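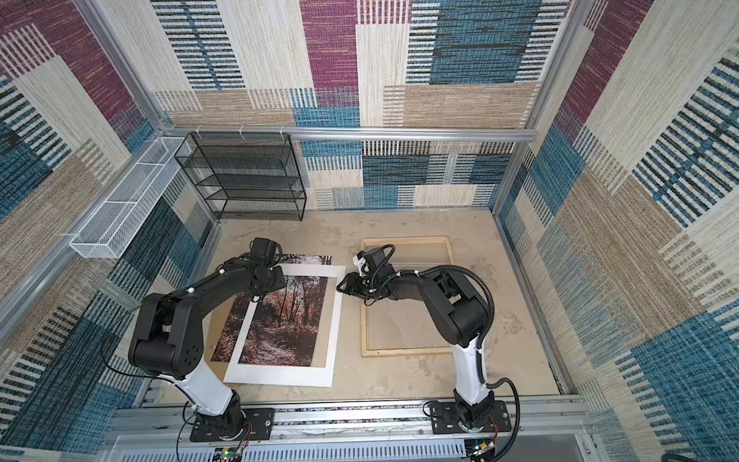
Fellmont Rug Care: frequently asked questions

These are the questions we get most often by phone and at the counter. If yours isn't covered, ring the Wonelville shop or drop in.

What do you clean?

Wool, cotton, jute and most synthetic rugs, plus runners, kilims and woven wall hangings. We also take sheepskins, but they are priced separately and take longer. We don't clean fitted carpet, curtains or upholstery.

Do you clean silk?

Yes, at the Javgate workshop only. Silk is always inspected before we give a price, and we may turn it down if the dyes are loose or the ground has gone brittle.

How much does it cost?

Prices go by area and fibre. We measure the rug when it comes in, fringe not included, and write the price on your ticket before any work starts. Stain treatment, moth treatment and repairs are extra. There is a minimum charge of £40 per order, and small mats can be put together to reach it.

Can you give me a price over the phone?

A rough one. Have the length, width and fibre ready. If there is a label on the back, read it out to us. The price on the ticket is the one you pay, whatever we guessed on the phone.

How long does it take?

Most wool and synthetic rugs are ready in 2 weeks. Thick hand-knotted rugs dry slowly and can need a few days more in winter. Repairs are quoted with their own date. We get very busy in March, when people start opening up the house, so book early if you need something back for a particular day.

Do you collect and deliver?

Yes, within Wonelville and Javgate and the villages between them. Collection is free on orders over £61, otherwise there is a small charge. The driver will roll the rug and carry it out, but please move the furniture off it first. We can't lift pianos, wardrobes or fish tanks, and the driver is not insured to try.

If you live up a flight of stairs with no lift, mention it when you book. A large rug needs two of us.

How do I roll a rug to bring it in?

Vacuum both sides if you can. Roll with the pile facing in, starting from the end where the pile feels rough when you stroke towards the middle. Tie it in a few places with soft string or strips of old sheet. Don't use parcel tape on the rug itself. Please don't fold it.

How is it cleaned?

First it is dusted face down, which gets out the grit a vacuum leaves behind. Then we test each colour with a damp white cloth. If the dyes hold, the rug is washed by hand on the floor with cool water and a mild wool soap, rinsed, and pressed through rollers. It dries flat or on a pole depending on weight. If the dyes don't hold, we call you and talk about a low-moisture clean instead.

Will the stain come out?

We can't promise. Tea, mud and food usually improve a great deal if they are fairly recent. Old pet stains often leave a mark even when the smell has gone, as the dye underneath has changed. Bleach marks are missing colour and washing won't help, though we can sometimes touch them in.

What should I do when something is spilled?

Blot with a plain white cloth or kitchen paper, from the outside of the spill inwards. Don't rub. Use a little cold water and blot again. Leave the salt and the white wine in the kitchen. If you have already used a shop-bought stain remover, tell us which one, and bring the bottle.

I think I have moths. Can I still bring the rug in?

Yes, but seal it in plastic before it comes into the building and tell whoever serves you. It goes straight to the freezer room and stays there for at least 5 days before it is washed. Vacuum the floor it came from, including under the skirting and behind heavy furniture. Check your jumpers as well.

Can you repair fringes and edges?

Most of them. Jairo Bermúdez does all our edge binding, fringe work and small reweaving, and he prefers to see the rug in person. Photographs are useful for the size of the damage but not for the condition of the foundation. He is at Javgate in the mornings. For large holes in older pieces he may suggest securing the damage and leaving it visible, which costs far less than reweaving.

Do you sell underlay?

Yes, felt for stone and tile floors and a rubber-backed felt for wood. We cut it to size at the counter, slightly smaller than the rug all round. Offcuts are sold cheaply from the bin by the door.

How should a wall hanging be hung?

From a sleeve or a strip of hook-and-loop tape sewn along the full width of the top edge. Nails and clips pull the weave out of shape over time. We can sew on a sleeve when the piece is in for cleaning. Keep hangings out of direct sun and off damp outside walls.

What if I don't pick my rug up?

We store finished rugs free for a month. After that there is a weekly storage charge, and we will write to you at the address on the ticket. Please tell us if you move.

I've lost my ticket.

Bring something with your name and address on it. Ask for Mrs Oh at the Wonelville counter, who can look the order up in the book.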